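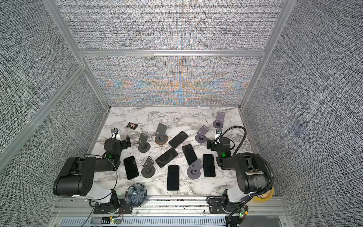

Reviewers at Ellwood asked after our last report whether the two arms had learned the task or had only learned our table, and whether we could tell the difference. It was the best question we got all year, and most of this period went into answering it.

The task is still putting phones onto stands with two arms, six of each on the marble top. What changed is how we collect the demonstrations. Until spring, operators at Kultstead set the phones out in tidy rows before every run. Now the starting layout is drawn at random: phones go down at odd angles, some on their faces, and the stands are spread out between them. We also leave a few things on the table that have no part in the job, like a bowl or a small packet, so the policy has to learn to leave them alone.

We recorded 900 demonstrations this way, against 1000 in the old tidy set. Then we trained the same model on each set and gave both the same 60 test layouts, none of which appeared in training. The model trained on mixed layouts finished 40 of them. The tidy one did far worse, and it tended to fail early, reaching for a spot where a phone used to be. We were thrilled with this! It's less data and a much better result, and the only thing we changed was how the table gets set.

Glossy black phones on a shiny top are still hard. The wrist cameras help a lot in the last stretch of a reach, but face-down phones cause most of the failures we have left. Handing a phone from one arm to the other is slow too, and the Beso controller sometimes pauses in the middle of it. We have a fix in testing.

Next period we'll repeat the comparison on the second cell at Ferkent, which has different lighting and a plain top. If the gap holds up there, we'd like to drop the tidy set for good and move those operator hours to handovers. Spending is on plan and we are not asking for any change to the budget.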